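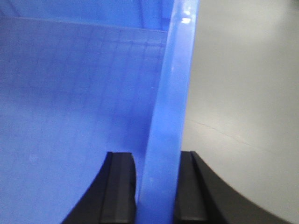
Trovstead, October

My town stopped giving out plastic bags at the grocery store this fall, and I have never heard so much grumbling over so little. I grumbled too, for a week. Then I found 21 of the old bags balled up under my sink and felt a bit silly.

What bugs me is that we got rid of the bags and kept everything else the same. The Nevside market now sells a "reusable" tote at the register, and people buy one every single trip (I have 12, don't ask). A tote you use once is a worse deal than the flimsy thing it replaced - it's heavier, it took more to make, and it ends up in the same closet.

My neighbor Lenuța Ciobanu grew up with a string bag that hung by the kitchen door. You took it when you went out, the way you took your keys. She thinks we're all making a fuss, and I'm with her! The habit is the hard part, and no store can sell it to you.

So here's what I'd like: a borrow shelf. Leave your extra totes by the entrance, grab one when you forget yours, bring it back Monday or whenever. Hussam Hattar tried it at his little shop on the corner and says the shelf runs low on weekends and fills right back up after. I'd take that over a lecture on a poster any day. 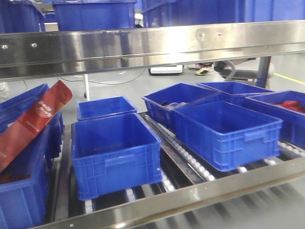
Won't people just walk off with the borrowed bags?

Some will, and I don't much care. Most of us have far more totes than we could ever carry home full, so the shelf can lose a few every week and still do its job. I've dropped off nine of mine already, and the closet door finally shuts.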